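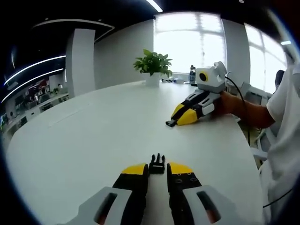
Declan Heffernan wants to know why the buckle on his backpack goes CLICK, and whether it would still click with one prong missing. What a great question! Let's find out.

A buckle like that is a kind of clip with springy prongs. Plastic can bend a tiny bit and then jump back to its old shape. When you push the prongs into the other half, they get squeezed together. Then they reach the open part and – click! – they pop outward and hold on tight. With one prong missing it might still click, but it would slip out much more easily.

Want to get to know a clip really well? Put it on a big, clear table near a window, where the daylight helps you spot every little edge.
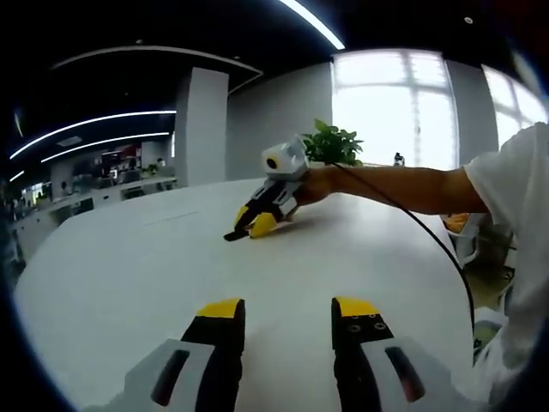 Try it yourself!

Find a buckle on an old bag. Close your eyes, snap it shut and listen. Now press the sides and feel it let go. Can you do it with one hand? Can you do it 100 times? (Your fingers will get tired – mine did!)

Next, go on a clip hunt. Look at bike helmets, lunch bags and dog collars, and draw the one with the loudest click.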